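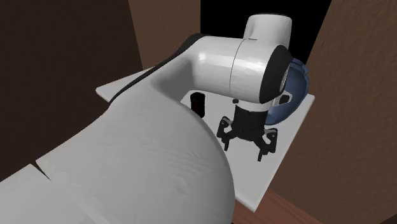
Robot arm and gripper over a white table (computer rendering)

Section 3: Setting Up Your Tisura Trimmer and Making the First Cut

Welcome back! If you have come straight from Section 2, your Tisura is out of its box, the two foam blocks are off the rail, and you have the little envelope of spare parts tucked away somewhere you will remember. (Tape it inside the lid of your paper box. We have mailed out plenty of replacement envelopes to people who were quite sure they would remember.) This section takes you from a bare trimmer to a nice square cut on a sheet of scrapbook paper, and it should be a pleasant way to spend part of an afternoon.

Before you start

You will need the trimmer, the blade carriage, the clear ruler arm, a pencil, and a few sheets of paper you don't mind losing. Plain cardstock up to 300 gsm is fine for practice. Please save the good patterned sheets for later, however tempting they look sitting there in the stack!

CAUTION: The blade is very sharp, even with the orange cover on. Keep the carriage out of reach of children and pets, and never test the edge with a fingertip.

Fitting the ruler arm

1. Lay the trimmer flat with the Flindden logo facing you.

2. Swing the ruler arm out from the right side until it clicks. The first few times it can be stiff, so give it a firm push close to the hinge. Pushing at the far end can bend it.

3. Check that the zero on the arm meets the zero on the base. If there is a gap, loosen the small brass screw under the hinge by half a turn, slide the arm over, and tighten it again.

Putting in the blade

4. Lift the clear rail at the top end. It stays up on its own.

5. Hold the carriage by its ribbed sides with the arrow pointing away from you, and set it down into the groove.

6. Slip off the orange cover and keep it. You will want it whenever the trimmer travels to a crop night or a friend's kitchen.

7. Lower the rail and press until you hear the latch. Slide the carriage up and down once with no paper in place. It should glide the whole way with only a soft whisper.

NOTE: A scraping sound usually means the carriage is in backward. Lift the rail, turn the carriage around, and try again.

Your first cut

8. Slide a practice sheet under the rail and snug it against the top edge of the base.

9. Press down on the rail with your left hand, well clear of the groove. If you are left-handed, turn to the page on swapping sides before you go any further.

10. Starting at the bottom, push the carriage away from you in one smooth stroke. Light pressure does it. Thick cardstock is happier with two gentle passes than one hard one, and your wrist will be happier too.

11. Fold the cut sheet in half and see whether the corners meet. If they are a hair off, go back to step 3.

A word about vellum and glitter paper

Vellum likes to creep, so lay a scrap of copy paper beneath it. Glitter paper should go in face down, and do brush out the groove afterward with a dry paintbrush. Glitter gets everywhere, as you surely know, and a speck or two under the carriage will leave a wobble in your next border strip.

Changing the blade

Fuzzy edges mean it is time for a new one. Ask for refill 737 at the Dimitriou craft counter in Durport, or use the order card at the back of this guide. The older refill 70 looks nearly the same but sits too high in the groove, and it will scratch the rail.

Section 4 covers scoring and folding cards.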